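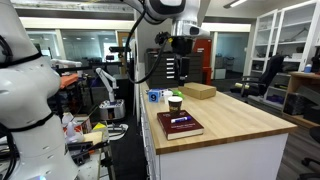
Unit 4: Counter and Bench Surfaces, Solid Wood

Home | Courses | Handouts | Staff | Contact

4.1 Movement across the grain
Butcher-block tops are glued up from narrow strips. Length stays nearly constant through the year; width does not. A top fixed rigidly to its base will cup or split at the glue lines. Use slotted brackets at the front and rear rails, with the screw centered in the slot at installation. White-painted bases with drawers need a gap under the top, or the upper drawer binds in July.

4.2 Finish
Oil finishes are renewed locally. Film finishes last longer but must be sanded back over the whole surface once broken. Sand to 120 grit, then 180. Do not go past 200 before oiling, as uptake drops.

4.3 Point loads and marks
Cups, books and boxes left standing in one place slow the exchange of moisture beneath them. Paler patches under such objects are a light effect and fade after exposure.

4.4 Worksheet
Top width is 60 cm, fixed along the center line. Calculate the movement at each edge for the Letthorpe and Imai moisture tables. State the slot length required.

Reading: Mokgethi, course reader, pp. 23 to 71.

This site uses cookies. Accept | Manage settings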